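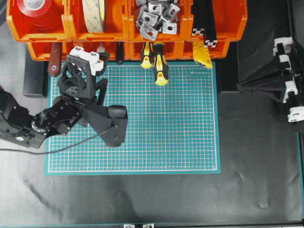

Orange bins in two tiers behind the cutting mat.

Drusberg Rotary Trimmer, 12-inch: Review After One Winter
Posted 2/6/18 by Callum Bramwell
Filed under: Paper and Bookbinding

I bind notebooks. Most of them are plain pamphlet-stitched books with a card cover, and a few are case bound. For years I cut all my paper with a knife and a steel ruler, and I still do for boards. Text paper is a different job. A single order can mean several hundred sheets taken down from letter size, and by the end of it my wrist hurts and the last sheets aren't square.

I bought the Drusberg in November with my own money. The company doesn't know I'm writing this.

What you get

The trimmer comes flat in a long box with the base, the rail, the cutting head, one straight blade already fitted, and a spare cutting strip. There's a side guide that screws on with two thumbscrews. The instructions are one folded sheet. Setup took me less than ten minutes, and most of that was getting the film off the base.

The base is metal with rubber feet. It's heavier than I expected and it doesn't slide on my bench. My old Tallmont trimmer had a plastic base that flexed if you leaned on it, and you could see the flex in the cut. I have not had that problem with this one.

Cutting

On ordinary text paper the cut is very clean. The maker claims 12 sheets at once. I can get through that many, but the bottom sheets come out a hair longer than the top ones. At 7 sheets I can't find any difference with a ruler, so that's where I stay. For a notebook that will be trimmed again after sewing, the higher number would be fine.

Card stock cuts well one sheet at a time. Two sheets of heavy cover stock will go through if you make two passes. Don't try to do it in one. The head rides up slightly and you get a step in the edge.

Thin Japanese paper was the surprise. I figured it would wrinkle under the blade the way it does with a dull knife. It cut fine as long as I put a sheet of scrap paper on top and cut both together. Xiaoqing Meng, who I share shop space with, does repair work on old books and tried it with a much lighter tissue than anything I use. She got a ragged start on the first quarter inch and a good cut after that. She went back to her scalpel.

It will not cut bookboard. The sheet in the box says so, and I'm repeating it in case you were hoping. Book cloth is possible but it leaves lint in the track.

Accuracy

The printed lines on the base were off when I got mine. Against a steel square, the vertical lines leaned by about the width of a pencil line over the full length of the base. The side guide was true once I had set it. So I ignore the printing and work from the guide, and everything comes out square.

I asked on the Gralis binding forum whether other people had the same thing. Béla Dobos said his lines were fine. Huiling Wan said hers were off by more than mine and that she had sent it back and gotten a good one. Check yours with a square before you throw out the box.

The side guide could be longer. It holds a letter sheet well enough, but with anything bigger I have to steady the far end by hand.

The rail and clamp

The clear strip along the rail comes down when you push the head and holds the paper. It grips well in the middle and a little less at the far end. On slick coated paper I hold the stack down with my left hand as well. The rail lifts easily for loading, and it stays up by itself, something the Tallmont never did.

Blades

The first blade lasted through the holiday orders. I keep a tally of finished books, and my count was 721 when I put in a new one, though not every one of those was cut on this machine. Changing it is simple. You slide the head off the end of the rail, pull the cartridge and click in another. The old blade stays covered the whole time.

Replacement blades are easy to get but they cost more than they should. Cao makes a cheaper one that fits. I've used one for three weeks and it cuts the same so far. It's a bit louder on the rail.

The cutting strip under the blade wears too. Turn it around when the cuts start looking fuzzy. I did this in January and it fixed the edge right away, before I had gotten around to blaming the blade.

What I don't like

The printed lines, as above. The short guide. The carry handle is molded into one end and it's too shallow for a man's hand with any grip. There's also no lock for the head, so if you store it upright like I do, the head slides down and bangs. I put a binder clip on the rail.

Should you buy it?

If you cut a lot of text paper and don't have room for a guillotine, yes. If you make one or two books a month, a knife and a decent ruler will do the job, and you'll need those for your boards anyway.

I still reach for the knife for odd shapes and for single sheets when the trimmer is put away. For orders, the Drusberg stays on the bench.

Rating: 4 out of 5

Next up: bone folders, and whether the Teflon ones are worth it.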